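Collecting grasp demos on a cabinet top: how much variety before it is just noise?

Forum: Data collection and teleoperation
6 August 2022

pivot_arm
We are gathering teleoperated examples for a pick and place policy on a mobile arm. The target set is ordinary snack items on top of a drawer cabinet. So far we have 250 episodes, all with the same cabinet and the operator free to choose the approach. Picks on upright cans are fine. Crisp packets are not. The policy goes to the right place, then closes too high and comes away with nothing.

Before I book more operator time: should I add more packets, more poses, or more clutter? The config is the stock Preltisance recorder, head camera only, no wrist view.

lowgain
More poses of the same packet. A puffed bag has no fixed height, so the policy is averaging over whatever the operators did. Check the spread of gripper height at closure across your packet episodes. If it is wide, fix the operator instructions first and collect second.

quayside_dan
I'd disagree with that order. Tightening the instructions gives you a narrow dataset that looks good on the training split. We did this on the Salazar rig in June and the policy could not recover from being slightly off. Leave the operators alone and add recoveries: start the arm in a bad place and have them correct it.

lowgain
Recoveries are useful once the nominal grasp is consistent. If half your operators pinch the crimped end and the other half squeeze the middle, a recovery only teaches it to recover towards two different things.

pivot_arm
Checked. The spread is wide, and it splits by operator. One goes for the end seal every time, the others go across the middle. So lowgain has a point, at least for us.

tern_88
Do you label the grasp type? In Pivberg you can add a free text field per episode and condition on it later. It costs the operator one key press, and you keep both strategies without throwing episodes away.

quayside_dan
Seconded, that is better than deleting anything. I would still not go below 73 recovery episodes for packets. That was where our curve stopped moving, for what one rig is worth.

lowgain
One rig, one cabinet, one camera height. I would not quote that figure to anyone — but a batch of recoveries won't hurt after the labels are in.

pivot_arm
Fine. The plan for the next batch, to bring the total to 300:

1. Label the grasp type on the existing packet episodes and fill in the field for all new ones.
2. Reset the packet angle before every episode, from a printed list. Operators do not choose the angle.
3. Keep two cans on the cabinet top as distractors and lay the packet flat between the operator's start pose and the far can. Layout for the first block:
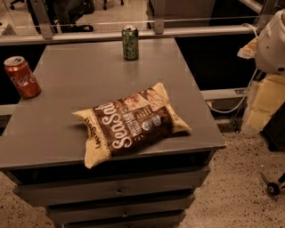
4. Start every other episode from an offset arm pose and mark it as a recovery in the Cekel export.
5. Hold back one packet angle completely and use it only for evaluation.

tern_88
For step 5, hold back a packet design as well. With a head camera the policy can latch on to the print.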